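Week 7 handout: notes from the Merunel open day

If you missed the bus in August, read these before section. I went round the Merunel shelf-stocking demo with the first group and typed up my scribbles on the ride home, so forgive the jumps!

The part I'd waited for was the grasping talk. Their people start from how a person handles a bottle on a crowded store shelf, and only then get to the planner. I liked that a lot (you know how I feel about starting with the math). They've logged 1,457 shelf moves so far and they replayed a bunch for us at half speed.
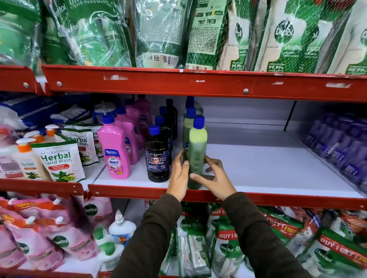 K. Lullau
Course instructor, Intro to Robot Handling, Braditz campus

Look at where the hands go on the green bottle with the blue cap. The left one wraps around its side, the right one presses with the fingers, and the bottle stays on the white shelf while it slides. Sliding means the shelf carries the weight, so the grip mostly has to steer and keep the thing upright. Then think about the neighbors: a pink SHAKTI bottle and a black BACTIN one over to the left, more green ones behind, and open shelf to the right. Which side would you send a gripper in from? I'd go right, but the Merunel team argued for both sides at once and I've been chewing on it ever since.

Also, the shelf above matters. A tall wrist would run into that red beam pretty fast.

For section, please bring:
A sketch of your approach path, top view and side view
2 ways the slide could fail
A guess at which pouches you'd refuse to pick, and why

Namboodiri chapter on pushing is the reading. It's 30 pages but they go quickly, and you can skip the proofs.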